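**Parico opens spare-parts sorting counter in Trallell**

Thursday, December 11, 2025

Parico will open a sorting counter for odd parts and small household leftovers at its Trallell store on Monday. People can bring in the things that pile up in kitchen drawers, garages and toy boxes, and staff will sort them for reuse.

The counter takes toy building blocks, rolls of tape and ribbon, small metal parts and hardware. It does not take batteries, paint or anything sharp. Each drop-off is limited to 11 pounds, and there is no charge.

A trial run in August drew 459 drop-offs and nearly 2,000 pounds of material. Toy blocks are washed and bagged by color. Metal pieces go to the repair bench or to Kadov, the scrap dealer that handled the August load.

"Most of what we got was mixed together, so we set the counter up for mixed loads," said Amrit Beaudoin, store manager. "You don't have to sort it at home."

Items go into open metal bins first and are separated by hand after closing.
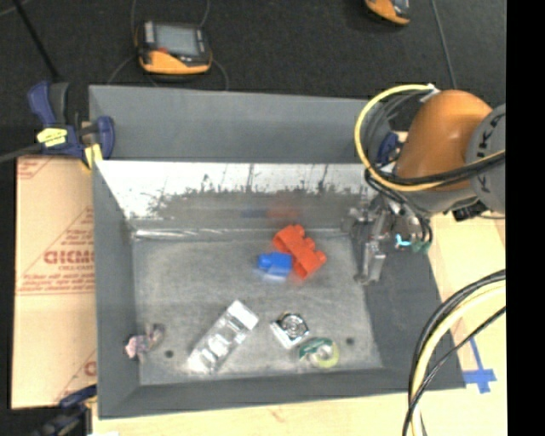
Zohreh Moradi said she had kept a coffee can of loose parts for years and would rather see them used than thrown out, though she hoped the counter would stay open later on weekdays.

Hours are 10 a.m. to 4 p.m., Monday through Saturday. The counter is at the rear entrance, 76 Chu Street.

Contact: Colton Caron, Parico store office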